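Ticket: finger comparison, yellow pads vs. Besley pads, hand-held unit
Status: open, waiting on vendor
Opened: December 4, 2025

**Summary**

Flusero says its yellow fingers hold thin cloth better than the Besley pads we have been using. I don't see it yet. I'm opening this so the numbers and complaints sit in one place before anybody orders more sets.

**Setup**

- Hand-held gripper, slotted finger plate, stock spring
- Finger set A: Flusero yellow
- Finger set B: Besley, same length, softer face
- Controller: Enon logger, firmware as shipped
- Task: pick up a light cloth from a bed, lift, carry, let go

Same operator for both sets, same cloth, 40 lifts per set. I wanted more, but swapping fingers means taking the plate off and running the zero again.

**What the vendor claims**

The Flusero sheet promises "no slip on household fabrics" and gives a grip life of 1,000 cycles. It doesn't say which fabrics, or what happened at cycle 1,001. I asked. The reply was a link to the same sheet.

**Log**

*Entry 1.* Ran set B first to get a baseline. Two drops, both when the cloth was caught by a single layer near the hem. Width trace looks clean.

*Entry 2.* Ran set A. Also two drops. So far the expensive fingers equal the cheap ones. The operator says A "feels" more secure. I've written that down and given it no weight.

*Entry 3.* Width trace for set A is off. With the fingers fully closed on nothing, the logger reads slightly open. Set B reads zero on the same plate. Re-ran the zero twice. No change.

*Entry 4.* Flusero support suggested a dirty encoder. Cleaned it. No change. They then suggested the controller. Swapped the Enon for the old Oshima box, and the offset came along with the fingers. I consider the controller cleared.

*Entry 5.* Took set A off and laid the fingers on a flat surface. One of them rocks. I think the base is molded slightly out of true, so the tips meet before the faces do. That would explain the offset, and it would also explain why the grip feels firm: all the force goes into the tips. On crumpled cloth that works fine. On a flat single layer I'd expect it to get worse with wear.

*Entry 6.* Shimmed the rocking finger with 2 layers of tape. Offset gone. I don't want tape in a unit that leaves the office, so this is a diagnosis and shouldn't be copied as a fix.

*Entry 7.* Left the shimmed set on overnight and checked the zero in the morning. It held. Started a wear run, open and close on a scrap of sheet, and stopped at 600 cycles when the tape began to creep out at the side. No visible wear on the faces. That tells us a little about the rubber and nothing about a straight, untaped set.

**Open questions**

1. Is the bad base one finger or the whole batch? We have a single set, so I can't tell.
2. Does the Enon logger store the zero per finger set? The manual says yes on one page and leaves it out of the settings table.
3. Do we have any November sessions recorded with set A before the offset was noticed? If so, their width values need a flag. Wrist pose should be unaffected, but somebody should check before saying so in a report.

**Requested from Flusero**

- A replacement set, measured before shipping, with the measurements included
- The test conditions behind the cycle figure
- An answer from a person who has held the part

**Recommendation for now**

Stay on the Besley pads for all recording. Don't buy more yellow sets. If the replacement sits flat, I'll repeat the 40 lifts with a flat single layer only, as that is where both sets failed and where the sheet makes its biggest promise.

Attachment:
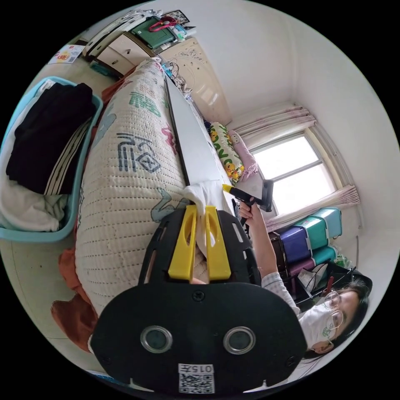
*Yellow fingers closed on the white cloth, unit 015.*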